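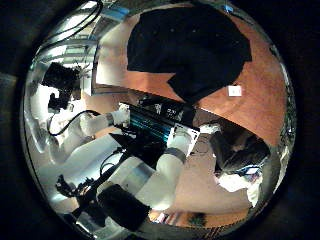
Sowmya Gounder still says we have the Sun at the wrong end of Rivis Street, and that plot 881 on the tithe map is a cooperage and never sold beer. Her note was on my desk at 8:15. She wants the licensing register checked again before the walk leaflet goes to the printer.

May, morning session. Took the register and the rate book side by side and started over from the ferry steps.

Register, entry 2544: the Sun, beerhouse, Rivis Street, "near the steps." No plot number, no house number. The licensee's name is blotted. I read it first as Harker and now think Parker, but the capital is no help and the clerk makes his P two ways on the same page.

Rate book for the same spring: the collector walked uphill from the river, left side first, then came back down the right. We had been reading him as crossing over at each house. If he did the left side in one go, every house after the chandler's moves down four doors, and the Sun lands next to the net loft. That agrees with Sowmya. It leaves 881 with a yard, a shed and a house, rated together.

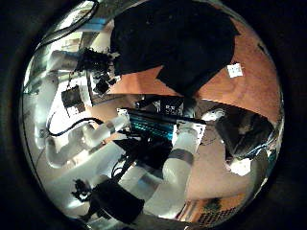 Square paper label on the wooden surface, next to the black cloth.

Cirilo has the deeds abstract for the yard. It gives a frontage of 40 feet and mentions "the cooper's shed adjoining." Not proof for our year, as the abstract was written up later from older papers, but I would sooner trust it than my own count of doors. Still need the original lease. Cirilo thinks it went with the Grultine family papers when the brewery closed.

11:40. Read through the Grultine ledger for deliveries to the street. The Sun took two barrels most weeks in winter and more when a ship was in. The entry for the week the Skatusberg came up to unload timber is

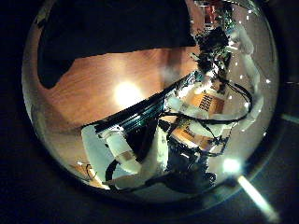 nearly double, and the landlord was still paying it off at midsummer. The carter was paid extra for "carrying round by the loft," so the dray couldn't get to the front door. A house beside the net loft would have had only the passage. I've copied both lines into the green folder with page numbers.

One thing against: the old photograph Elvia Barajas lent us has a bracket for a sign on the corner house, uphill. It is much later than the register and could be any trade. Leaving it out of the argument for now.

Ran the new order of houses against the census. It fits as far as the sailmaker, then there are two households of Tolley and I can't tell which is which. Sarahí to look at the baptisms.

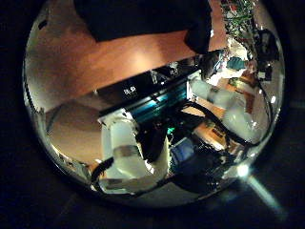

Front panel of the black device, digits reading 8.8.

To do:
Change stop 5 on the leaflet to the net loft passage.
Take "beerhouse" off 881 on the wall map, pencil in "cooper?"
Ask Refugio Cárdenas if his grandmother's recording says which side of the steps the Sun was on. He mentioned a story about the flood and the cellar.
Renumber the index cards from the chandler's upward. Old numbers to stay in pencil on the back.

Stopped at 4:30 with the right-hand side of the street not started.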